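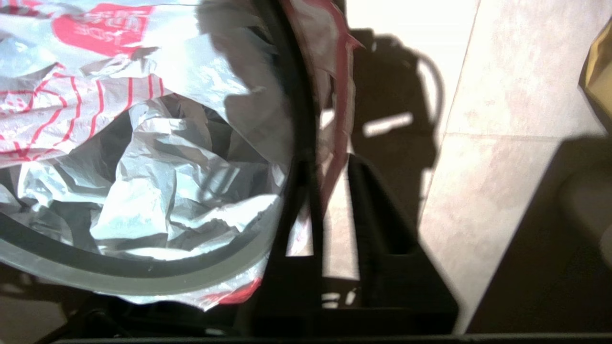 My grandfather's engineer company is supposed to have built the supply road from Gudia up to Dagdag, and after a month of reading I can't get two sources to agree on it. I've got his papers spread all over the spare room: the reunion booklet, a typed roster, a carbon of what looks like a work log, and a pile of letters to my grandmother that mostly complain about the coffee. I'm trying to be careful with it. The trash bin in here has a white plastic bag with red printing draped over the rim and a heap of crumpled white plastic down in it, and the rule is that no paper goes in there until I've read both sides of it. Already saved one that way – a sheet I took for a laundry receipt had a list of culvert locations in pencil on the back.

So, the question. The reunion booklet (printed 1965, seven pages, stapled) says the company landed at the beach below Gudia, started the road the next morning, and had trucks into Dagdag four days later. The work log carbon has them unloading a ship for what looks like most of that same stretch, and it names the ship, Stendness. They can't have been doing both, can they? Or not the whole company anyway. Has anybody come across the Stendness or this road? I'm happy to type up anything I've got if it helps.

culvert_kid
Posted Feb 26, 2018

Welcome! And bless you for checking the backs of things. My dad's outfit was infantry and walked up that road, so I've been curious who to blame for it.

First thing I'd say is don't trust a reunion booklet on how long anything took. I have three from my dad's regiment and the same river crossing gets shorter every time they print it. They were written by men who liked each other, from memory, usually the winter before the reunion when somebody realized there had to be something to hand out at dinner. Great for nicknames. Terrible for anything with a number in it.

Is the log dated on each line or just at the top of the sheet? That would matter a lot.

ridgeline_ron

Just at the top, and only the month, January. After that each entry is a day number with no month. I hadn't thought of that as a problem until you asked, and now I don't like it at all.

culvert_kid

I'm going to push back on Ron a little. I've worked with engineer papers for a long time (not infantry, and I think it makes a difference) and the booklets from engineer companies tend to be better than people give them credit for. These guys kept notebooks. They had to, somebody was always asking how many feet of pipe were left. When they sat down in the sixties to write it up, a few of them still had the notebooks in a drawer. So I wouldn't throw out the four days just because it sounds fast.

Also, "had trucks into Dagdag" doesn't mean "finished a road to Dagdag." You can get a truck up a carabao track in four days if you've got a dozer in front of it and another one behind to push. Then you spend the next month making it something you'd want to drive on.

pontoon_pete

Pete, with respect, we've done this before on the other thread. The notebooks argument only works if you've seen the notebooks. Nobody has produced one for this company. Until then the booklet is seven pages of men remembering.

And if a truck got through in four days, my dad's people would've been riding. They weren't. They carried everything. He was still sore about it when I was in high school.

ridgeline_ron

Your dad's people weren't riding because the trucks were for ammunition going up and wounded coming down. That was the case on pretty much every one of those roads. It doesn't tell you whether the trucks were there.

pontoon_pete

Can I ask a dumb question while you two are at it? What's the distance? I have a map of that coast but Dagdag shows up on it twice, once down near the water and once well inland on the high ground. If the booklet means the near one then four days is no big deal.

teabiscuit44

Oh that is not a dumb question! I never knew there were two. The booklet doesn't say which. What it does say is that the last stretch was 1000 yards of "pure misery" where they had to lay logs side by side because the mud took everything else. I'd pictured mud being down low, but I guess it could be either.

I went back through the letters last night and there's one that mentions "the Clinico," which I thought was a person. He says "we cut a turnout by the Clinico so the ambulances can swing around." Anybody?

culvert_kid

The Clinico I know! It was a building, not a person. Had a tile front and somebody before the war had painted the name across it, or that's how my dad told it. It was an aid station for a while. He got stitches in his hand there from opening a can. And it was at the LOWER Dagdag, down by the water, because he remembered being able to hear landing craft while they sewed him up.

So teabiscuit may have cracked it. If they were cutting a turnout at the Clinico they were working on the lower end.

ridgeline_ron

Or they were working on the lower end that week, and the upper end another week. One letter is one day. Sorry, I don't want to be that guy, but we've gone from "don't trust old men's memories" to "my dad heard landing craft" in the space of a page.

pontoon_pete

Ha. Fair. I walked right into that.

I'd still put money on the lower one.

ridgeline_ron

On the ship. I don't have a Stendness in anything I own, and I've got a fair shelf of cargo ship stuff. Doesn't mean there wasn't one. A lot of small coasters got hired or borrowed, and their names come through the Army paperwork mangled because the clerk was spelling by ear. How clear is the carbon? Could it be Stenness, or Sternness, or even two words?

If it was a little coaster then unloading wouldn't have needed the whole company. You'd put one platoon on it and send the rest up the hill with the dozers. That'd make your log a platoon log and your booklet could be fine.

hatchcover

It's typed Stendness three times, the same way each time, and once more in pencil in the margin with a question mark after it. So maybe the guy wasn't sure himself.

And hold on, the platoon idea. The log has initials down the left side next to each day and it's the same four sets of initials over and over. I figured those were the officers. But the roster I've got lists a lot more sergeants than that, and going by the initials all four were in the same platoon! My grandfather wasn't one of them, his was a different platoon altogether. So why he had the carbon I have no idea.

culvert_kid

There you go, that's the most useful thing in this thread so far. Carbons wandered. People used the backs for letters. My guess is he picked it up because paper was short, and it's got nothing to do with what he was doing.

I'd love to see the margin note if you can scan it.

hatchcover

Agree with hatchcover, that's a platoon log. Which means the booklet isn't contradicted by anything so far. I'm just going to leave that sitting there for Ron.

pontoon_pete

Not contradicted isn't the same as right, Pete. We still don't know which Dagdag, and we don't know what month those day numbers run into once they pass the end of January.

Kid, does the culvert list have anything on it besides locations? Pipe sizes, a grade, a creek name? If there's a steep grade anywhere on it I'll buy the upper village and eat crow.

ridgeline_ron

Distances from Gudia, mostly, and a few words I can't make out. One might be "bluff" or it might be "buff." I'll scan it along with the margin note this weekend, I have to borrow my sister's scanner. There's also one more envelope I haven't opened because the flap is stuck down and I don't want to tear it. Does steam hurt old ink?

culvert_kid

Don't steam it! Slide something thin and flat in at the corner, go slow, and stop if it drags. If it's really stuck, slit the short end and leave the flap alone. And keep the envelope, the postmark might settle your month.

teabiscuit44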